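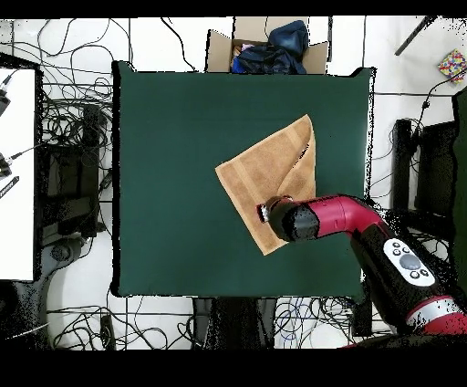
Figure 4. Head view during contact with a partly folded terry towel. The fingers meet the cloth close to the fold.

4.2 Contact on partly folded cloth

The trials in Section 4.1 start from a towel that lies flat. In practice the policy spends most of its time in states that are neither flat nor finished. A flap has been turned over, the corners no longer line up, and the next grasp has to be made close to an existing fold. We refer to these as intermediate states. Figure 4 shows one of them. The flap exposes the underside of the cloth and a textured border stripe, and the contact point is on the opposite part of the towel.

Intermediate states are hard for two reasons that are easy to confuse in the success rate. The first is localization: the predicted contact point may be off by a finger width, which does little harm on flat cloth but can move the grasp across a fold line. The second is layer selection. Near a fold, the gripper can close on the upper layer alone or on both layers together, and the two outcomes look alike from above until the arm lifts. A policy trained only to match the contact point gets no signal about the second problem.

Kiltari treats the two separately. The contact head predicts a point on the cloth and a closing direction in the plane of the table. The layer head predicts how many layers should be held after closing, given the goal of the current step, and sets the depth at which the fingers begin to close. Both heads share the same encoder and are trained jointly. The depth command is relative to the first detected contact, so the fingers always touch the upper surface before any closing motion is sent. This costs time on every grasp, and we return to the cost in Section 5.

Training data. The contact head is trained on 1000 demonstrations from the Brinham set, all of them with terry or waffle cloth. Each demonstration is split at the moment of first contact and again at lift. We label the layer count by hand from the frames after lift, where the hanging cloth makes it plain, and copy the label back to the frame of first contact. Demonstrations in which the label could not be decided are kept for the contact head and masked out of the layer loss. Simulated cloth from Flenditz was used to pretrain the encoder. We did not use it for the layer head, because the simulated cloth has no loop pile and the fingers sink into it in a way that real terry does not allow.

Camera views. The policy takes two views as input. The head view covers the whole cloth and gives the outline of the fold. The fixed view sees the fingers from the side of the table and is the better of the two for judging the gap between the fingertips and the upper layer. Images are cropped to the table region and resized before encoding. No depth camera is used. Calibration between the views is learned implicitly, and neither camera was moved between collection and testing.

Border bands. Many terry towels carry a woven band with a flatter texture than the rest of the cloth. In early runs the contact head was drawn to this band whether or not it was a sensible place to grasp. The likely cause is in the demonstrations, where operators often grasped near the hem and therefore near the band. We added a crop augmentation that removes the hem from part of the training images and left the band in view. After this change the predicted points spread out along the fold. Some pull toward the band remains when it runs diagonally across the upper layer, as it does in the fixed view below. There the two fingertips are on the top layer of the towel near its right side, with the band passing from near the gripper toward the lower edge.

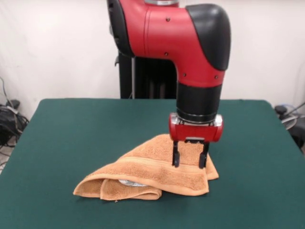 One reader of an earlier draft objected that a press of this kind could be counted as a grasp by any metric based on contact alone, and asked whether the reported gain would survive if only lifts with the intended layer count were scored. The objection is fair. The draft used a contact metric in its main table, and a policy that pressed on the cloth and closed on nothing would have received partial credit. All results in this section have been rescored. A trial now counts as a success only if the cloth leaves the table with the intended number of layers held and stays held through the transfer motion. Contact without lift is a failure, as is a lift with the wrong layer count, even when the final fold looks acceptable.

Protocol. Each method was run for 20 trials on intermediate states. The starting state was set by hand from a printed reference image, which fixes the position of the flap and the rough direction of the fold but leaves small wrinkles free. The same reference images were used for every method, in the same order. Trials were run one after another without retuning. If the arm reached its force limit, the trial was stopped and scored as a failure.

Results. The Fang baseline, which predicts a contact point and closes at a fixed depth, succeeded in 7 trials. Most of its failures were lifts with both layers where one was intended. Kiltari with the layer head improved on this in every group of starting states, with the largest gain where the flap was narrow. Removing the layer head and keeping everything else brings the method back close to the baseline, so we attribute most of the gain to layer selection. The contact point itself was only slightly better than that of the baseline, and on wide flaps we could not separate the two.

The cost is speed. Waiting for first contact before closing adds around 26 percent to the mean time per grasp. Part of this is the slow final approach and part is the settling delay before the depth command is sent – the delay could probably be shortened, but we kept it fixed so that the timing would be comparable across methods.

Failure cases. The remaining failures fall into two groups. In the first, the upper layer is raised from the table and yields under the fingertips, so the detected contact comes late and the closing depth is too large. Tent-like mounds are the usual case. A correction based on the fixed view helped when the gap under the fold faced the camera and made no difference otherwise. In the second group the layer head is right and the fingers slip. Terry loops give good friction when pinched in the middle of the cloth, but less along a stitched hem, and we made no attempt to model this. A closing force that depends on the predicted grasp region would be a natural extension.

We also tested whether the layer head could be replaced by a rule on the distance to the nearest fold line. The rule needs a fold detector, and the detector was the weak part: on loose folds it returned either no line or several. Where a clean line was found the rule agreed with the layer head in most trials. This suggests that the head has learned something close to the rule for simple folds, and that its advantage lies in states where no clean line can be drawn.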